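ストドレント オーバルコランダー(ペールグリーン)

カテゴリ:キッチン > 下ごしらえ > ざる・水切り
ブランド:Stidolent(ストドレント)
取り扱い:Plitby キッチン用品
在庫:あり

いちごを洗うためだけにざるを一枚持つなんてぜいたくだ、と思っていた時期が私にもありました。今は朝も夜もこれを使っています。楕円のかたち、うっすら光を通す淡いグリーン、指でつまめる小さな持ち手。どれも地味なのに、台所に置いてあるだけでちょっと気分が軽くなるんです。

ストドレントはざるとボウルばかり作っている小さなメーカーで、Plitbyではこのオーバル型をいちばん長く扱っています。最初に仕入れたのは丸型でした。丸型もよくできているのですが、うちの流しは奥行きがなくて、丸いざるを置くと蛇口のレバーに当たる。オーバルに替えたらその悩みがすっとなくなって、それ以来、店の台所はずっとオーバルです。

かたちのこと

長いほうを流しの縁に沿わせて置くと、手前にまな板がそのまま置けます。洗ったそばから切って、切ったそばから皿へ。いんげんやアスパラガスのような長いものを寝かせて洗えるのも楕円のいいところで、丸いざるだと端が飛び出してしまう長さでも、斜めにせずに入ることが多いです。

深さは控えめです。たっぷりのパスタをざばっと空ける、という使い方には向きません。そのかわり、果物が重なりすぎないので、下になったいちごがつぶれにくい。いちご1パックを広げて、手でやさしく転がしながら水をかけるのにちょうどいい浅さだと思います。ブルーベリーもさくらんぼもミニトマトも、夏の間はほとんど毎日ここを通っていきます。

穴のこと

水切れの話をするとき、つい穴の大きさばかり気にしてしまいますが、ストドレントのざるは穴がとにかく細かい。中央の部分に格子状にきちんと並んでいて、縁の近くには穴がありません。この「縁には開けない」という設計が私は大好きで、傾けたときに横から水がぴゅっと飛び出さないんです! 服の前を濡らさずに流しから持ち上げられるだけで、朝の支度がずいぶん楽になります。

細かい穴なので、米粒くらいのものも落ちません。洗ったキヌアを受けるのに使っているというお客さまもいらっしゃいました。ごまはさすがに引っかかります。試しましたが、穴に立ったままはまってしまって、楊枝で一つずつ押し出すはめになりました。ごまはやめておきましょう。
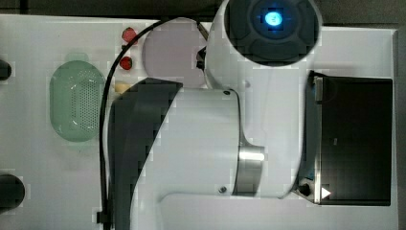 Noura Zeinさんからは、こんな声が届いています。うちでは果物を洗ったあと、そのまま食卓に出しています。器に移すつもりでいたのに、子どもたちが先に手を伸ばすので、もうあきらめました。下に小皿を一枚敷けば水も垂れないし、緑と赤の組み合わせがきれいなので、来客のときもこのままです。ひとつだけ希望を言うなら、ひと回り小さいサイズがあればお弁当用に買い足したいです。

小さいサイズの希望は本当によくいただきます。ストドレントにも伝えていて、先方も前向きに考えてくれているようです。決まりましたらこのページでお知らせしますね。

そのまま出す、というのは私もやります。縁がなめらかに仕上がっていて、口当たりならぬ手当たりがいいので、みんなで囲んでつまむのに気持ちがいいんです。赤い果物は特に映えます。冬のりんごも皮つきのまま切って入れると、なかなかいい眺めになります。

持ち手のこと

本体より少し濃いグリーンの持ち手が、縁から出ています。親指と人差し指で挟むと、軽いものなら片手で運べます。水を含んだ葉物を山盛りにしたときは、反対側の縁にも手を添えてください。持ち手だけで振り回すように水を切ると、長く使ううちに根元に負担がかかります。

お手入れ

使い終わったら台所用の中性洗剤とやわらかいスポンジで洗い、よくすすいで立てかけておきます。穴に果物の種や皮が残ったときは、裏側から水を当てるとだいたい取れます。それでも残るようなら、古い歯ブラシでくるくると。金属たわしは表面が曇るので使わないでください。

トマトソースやカレーの色はうっすら移ることがあります。私のものは一度、ビーツを洗ったあとに端のほうがほんのりピンクになりましたが、ぬるま湯に漬けて一晩おいたら目立たなくなりました。淡い色のものなので、気になる方は早めに洗うのがおすすめです。

製品の仕様

品名:オーバルコランダー
色:ペールグリーン
素材:プラスチック
重さ:100g
容量:700ml
食器洗い機:使えません
電子レンジ:使えません
直火・オーブン:使えません
品番:334

同じシリーズの受け皿「Rondik(ロンディック)」と重ねてお使いいただけます。ロンディックは水を受けるための浅い楕円のトレイで、冷蔵庫に入れるときにあるととても便利です。いちごを洗って、水気を切って、そのまま冷蔵庫の棚へ。ただし洗ったいちごは傷みやすいので、その日のうちに食べきってください。別売りです。

よく寄せられるご質問

熱いものの湯切りに使えますか。
さっと茹でた青菜を受けるくらいでしたら、冷水を流しながらお使いください。麺類のように大量の熱湯を一気に注ぐ用途には、深型のステンレス製をおすすめしています。Harbの両手ざるが当店では人気です。

ほかの色はありますか。
今はペールグリーンのみです。以前はクリーム色もありましたが、製造が終わってしまいました。

重ねて収納できますか。
同じオーバル型どうしなら、きれいに重なります。店では5枚重ねて棚に置いていますが、思ったより場所をとりません。丸型とは重なりません。

ふたはありますか。
専用のふたはありません。私は乾いたふきんをふわりとかけています。

ご注文について

ご注文いただいた品は、割れやすい食器と同じ梱包でお送りします。プラスチックだから大丈夫だろうと薄い袋で送っていたころ、縁が曲がって届いたことが一度あり、それからは必ず箱に入れています。ギフト包装をご希望の方は、ご注文画面の備考欄にその旨をお書きください。ロンディックと一緒のご注文でしたら、重ねた状態でひとつの箱にお包みします。

8月は発送までいつもより少しお時間をいただきます。桃とぶどうの季節に間に合わせたい方は、お早めにどうぞ!

あわせて見られている商品
Rondik オーバルトレイ
Harb 両手ざる(深型)
Stidolent 丸型コランダー
Plitby 綿のふきん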